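Grasping a Stemmed Glass with a Small Arm and a Wrist Camera
Project report, Evaristo Bianchini, Marras Lab, Feb 13, 2018
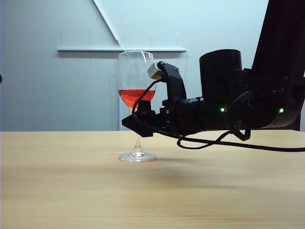
1. Background

My project looked at how a small robot arm can learn to pick up a wine glass by the stem, using demonstrations from a human operator. The lab already had a working setup for blocks, mugs and plastic bottles. The program that runs the arm and records the data is called Plikari, and it was written by earlier students. I did not change its core. I wrote the part that crops and scales the camera images, the part that sorts demonstrations into training and test sets, and the scripts used for scoring.

A wine glass is harder than a mug for three reasons that came up early. The glass is clear, so the color values in the image come mostly from whatever is behind it. The stem is thin compared with the opening of the gripper, and a small sideways error means one finger hits the stem before the other arrives. The bowl is wider than the stem and sits above it, so the upper part of the gripper can hit the bowl while the fingertips are still in a good place.

The question I was given was this: does colored liquid in the glass help the arm find it? My supervisor's guess was that it would help a lot. Mine was that it would help with finding the bowl and do nothing for the stem.

2. Setup

The arm works over a light wooden table in front of a pale wall. It comes in from one side, low over the table, with the gripper pointed sideways at the glass. We tried coming down from above in the first week and gave up on it, as the bowl is in the way of the stem from that direction.

There are two cameras. One is fixed and sees the table, the glass and the gripper. The other is a small module on the gripper, mounted at the end of a curved bracket. The learned policy gets both images plus the joint angles of the arm, and it outputs the next joint positions and the gripper opening.

The wrist camera cable has to be long enough for the full reach of the arm, and the slack has to go somewhere. With the arm pulled back it hangs away from the glass. With the arm close to the glass it can end up between the fixed camera and the bowl. I will come back to this in section 5.

The glass was a single clear, thin-walled glass with a tall bowl. For the filled condition I used water with red food coloring, to the lower third of the bowl. I marked the level with a strip of tape on the measuring cup and not on the glass, so that no tape would show up in the images. For the empty condition the glass was rinsed and dried with a lint-free cloth.

3. Collecting demonstrations

An operator moved a leader arm by hand and the robot followed. I did most of the demonstrations myself. In total we kept 289 demonstrations, split between the empty and the filled condition. A demonstration was thrown out if the glass tipped, if the operator stopped for a long time in the middle, or if one of the cameras dropped out.

Each demonstration had the same steps:

Place the glass by hand on one of the 12 start positions.
Move the arm to its rest pose.
Start recording.
Bring the gripper in level with the stem, below the bowl.
Close the fingers on the stem.
Lift the glass a short distance and hold it.
Set it down, open the fingers and back away.
Stop recording.

The start positions were printed on a paper template. The template was laid down to place the glass and taken away before recording. In October I had left the template on the table during recording, and the policy trained on that data did very well with the template in place and badly without it. All of that data was dropped and is not part of the 289.

Learning to drive the leader arm took longer than I planned for. My early demonstrations have a pause right before closing, where I was checking the position of the fingers. The policy learned the pause too. In some test runs it stopped before the stem and never closed. I recorded those positions again once I could do the movement in one go.

4. Training and testing

I trained three policies with the same network and the same settings. The first used only empty-glass demonstrations, the second only filled-glass demonstrations, and the third used both. The training code was the lab's standard version. Images were scaled down before training, and I used random changes in brightness and a small random shift of the crop.

Each policy was tested in both conditions, with 42 runs per condition. A run was scored on three points. "Approach" means the fingers reached a place on either side of the stem without touching the bowl. "Grasp" means the fingers closed on the stem. "Lift" means the foot of the glass left the table and the glass stayed in the gripper until it was set down.

Results, successful lifts out of 42:

Trained on empty, tested on empty: 19
Trained on empty, tested on filled: 11
Trained on filled, tested on filled: 30
Trained on filled, tested on empty: 6
Trained on both, tested on empty: 24
Trained on both, tested on filled: 31

The policy trained only on filled glasses did best with filled glasses among the single-condition policies, and it was the worst of all with an empty glass. In most of those failures the arm went to the middle of the table and closed there, wherever the glass was standing. I take this to mean that it was following the red color and had no useful signal without it.

The policy trained on both was the best in each condition. The gain over the filled-only policy in the filled condition is one run, and I would not call that a difference.

My guess about the stem was partly wrong. I expected that the liquid would help the approach but leave the grasp unchanged. For the policy trained on both, however, a run that passed the approach was also more likely to pass the grasp when the glass was filled. One possible reason is weight. A filled glass moves less when the first finger touches it, so an off-center approach can still end in a grasp. An empty glass slides or rocks. I did not separate weight from color in the main tests.

5. Problems found

Cable in view. When the gripper is at the glass, the cable from the wrist camera loops across the front of the bowl as seen from the fixed camera. The camera module itself also covers part of the bowl, and the lower finger hides the top of the stem. At the moment when the position matters most, the fixed camera has the least to work with. I tied the cable closer to the gripper for a short test, but it then pulled on the connector when the wrist turned, and I took the tie off again. All results above are with the loose cable.

Color on the table. Light passing through the liquid leaves a faint reddish tint on the wood near the foot of the glass. Its position depends on the lamps. During testing I moved one lamp by mistake and had a set of runs where the arm aimed to the side of the stem. I repeated those runs with the lamp back in place, and only the repeated runs are counted. I did not prove that the tint was the cause, but it should be checked by whoever continues this.

Reflections. The rim and the foot both catch the light. With an empty glass these highlights are much of what the cameras can pick up. They shift when the glass is moved, and fingerprints change them too. I wiped the glass between runs from the second test session on, and should have done it from the start.

Wrist camera focus. At close range the stem is blurred in the wrist image. A module with a shorter focus distance would be an easy change. The Kendside room has a spare one, but its bracket does not fit our gripper.

6. What I would do next

The first thing is to separate color from weight. This needs filled glasses with plain water, which weigh the same as the red ones and are nearly as hard to see as the empty one. It would add one more test condition, and all three trained policies could be used as they are.

The second is to use more than one glass. Everything here was done with a single shape and size, and I can't say how the policies would do with a shorter stem or a wider bowl. The Iltulness group has a set of plastic stemware that they are willing to lend.

The third is to route the wrist camera cable along the forearm with enough slack at the wrist joint. I have left a sketch of a printed clip in the project folder, together with the scoring scripts and the list of start positions. The raw recordings are on the lab drive under the same name as this report. Recordings with the October template are kept in a separate folder marked "do not train".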